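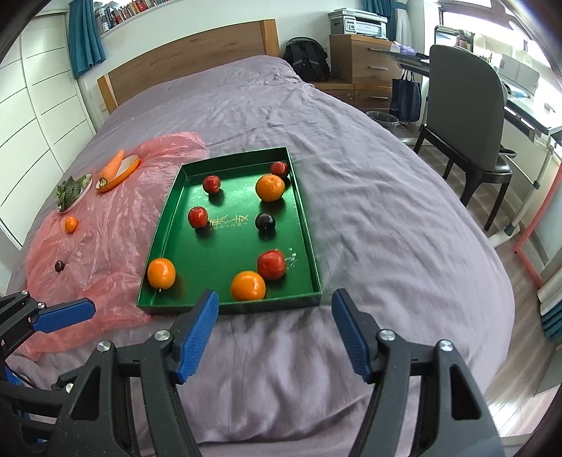
Fruit tray on the duvet, both grippers in view. Eight pieces in the tray, carrot and greens on the pink sheet to the left.

Nov 21, 2021. Demo day notes, bedroom setup. Visitors from Gerkmont in the morning, Prumow after lunch. Eluned Parri ran the talk, I handled the grippers and the log.

Task shown: pick a named fruit out of the green tray and set it down on the pink sheet, then return it. Blue ridged fingers on my tool, a blue pad on the second. Checked the finger screws before the first group and again at the break. One on the second gripper took a quarter turn.

Results by item, from the log:

- **Apples.** The largest one needs nearly the full opening. Two slips on it with the Gerkmont group, both when I came in off-center. Smaller ones gave no trouble.
- **Oranges.** Best of the set. The ridges hold the peel well at low force.
- **Plum.** Picked every time, but it rolls if a finger touches early. Approach straight down.
- **Carrot.** Only tried on request. Gripped across the middle it swings, so grip nearer the thick end.
- **Cherry.** Not attempted. Too small for the present pads.

The duvet is the weak point. The tray tilts when a finger presses on the rim, and the fruit shifts toward the low side. Parri wants to keep the soft surface for the demo and I agree, but the comparison runs should be done on the desk as well. Pink sheet bunches up after a few placements. Tape the corners or use something heavier.

Logged 431 grasp attempts over the two sessions, counting the ones visitors made themselves. Visitor attempts are tagged V and should be left out of the slip rate. First 200 are reviewed. The rest are still raw.

Questions from Prumow, to answer by mail:

1. Does pad wear change the grip on glossy skin? We have no data. Old pads from the Kusurcombe visit are in the drawer and could be run against new ones.
2. Can one tool hold the tray while the other picks? Tried it once at the end. Works if the holding gripper stays low on the rim. Not logged.
3. Cost of a pad set. Ask Dantas for the current quote.

Left finger on my tool squeaks near full close. No effect on grip that I can find. Will open it up before the next session.

Next demo is in February. Before then: rerun the large apple from centered and off-center starts, same opening, 8 tries each. Parri has the sign-in sheet.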